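Gripper Working Group
Minutes, December meeting
Present: bench team, purchasing, packing line. Apologies from the software side.

1. Minutes of the last meeting
Approved with one change. The sentence saying Ukanex fingers "have been chosen" now reads "have been put on the bench." Purchasing asked that drafts not get ahead of the group.

2. Finger comparison, Ukanex and Plinon
The bench team reported on the lunch packing task, with two arms working on one table. Plinon's sales sheet claims 2,000 cycles before the pads need changing. The packing line asked what was being gripped during those cycles and the bench team did not know. Purchasing will write to Plinon. Until there is an answer the figure stays out of the comparison sheet.

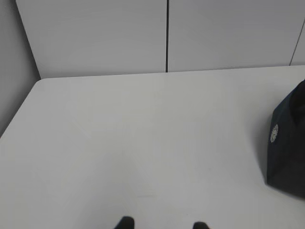 Wrist camera placement came up again. The packing line's view is that the present mount wastes picture on things the arm will never touch. With the arm held back, the view is mostly bare white table and gray wall, with the two fingertips just showing at the bottom and the navy item off at the right. The bench team would sooner keep the wide view for the approach and accept that it gives little help with the grip itself. Not settled. Anyone proposing a new bracket should bring a drawing, as the last one was talked about for 4 meetings and never drawn.

3. Bag and container
The bench team considers this the hardest part of the task and the packing line agrees. Fabric moves, and a grip that is fine in the open can be a poor one inside a bag.
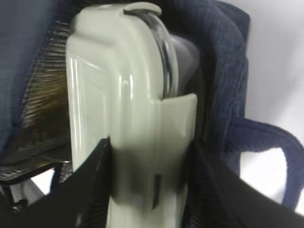 Purchasing asked why Bassey's depth camera was quoted for when the bench already has color cameras at the wrist. The answer was that shiny and clear parts are hard to judge from color alone. Someone pointed out that they may be no easier for a depth camera, and that the container between the fingers has both, a glossy body and a see-through section along the top and right side. Bassey should be asked to show their camera on clear plastic before we pay for anything. A loan unit would do. The quote runs out in 29 days and the group does not regard that as a reason to hurry.

4. Two-arm work
The Undance controller was discussed. Its main selling point is that both arms run from one program. The bench team likes it. The packing line said that "likes it" had also been written about the old controller — and asked for a side-by-side run with the same items in the same starting places.
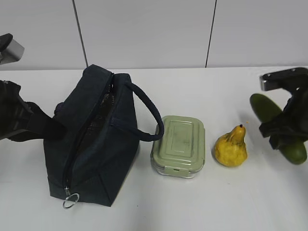 Bench layout: cucumber in the right gripper, left gripper at the lunch bag.

It was agreed that runs be logged in full, failed ones included, and that a person stepping in counts as a failure. The bench team objected to the second part, on the grounds that some stops are only for safety. The objection is noted. The rule stands until the next meeting.

5. Produce
Long items are to be picked by the middle where the arm can reach it. The present program goes for whatever part is nearest, and the packing line does not trust that with anything heavy at the far end. 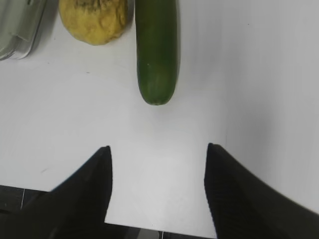 The bench team thinks a rule about the middle will cost time on every pick. Perhaps so, but there are no timings for either way of doing it, and the group would like some before the argument is repeated. Squeeze force is to be written down for each item as well. At present it is set by feel.

6. Actions
Purchasing: letter to Plinon on the cycle claim; loan request to Bassey.
Bench team: 2 full sets of runs, old controller and Undance, same items. Timings for both kinds of pick.
Packing line: list of items we really expect to handle, which has been owed since the start.

7. Any other business
The request to invite Ukanex to present was turned down for now. We have their fingers and can look at those.

Meeting closed. Next one when the run logs are in.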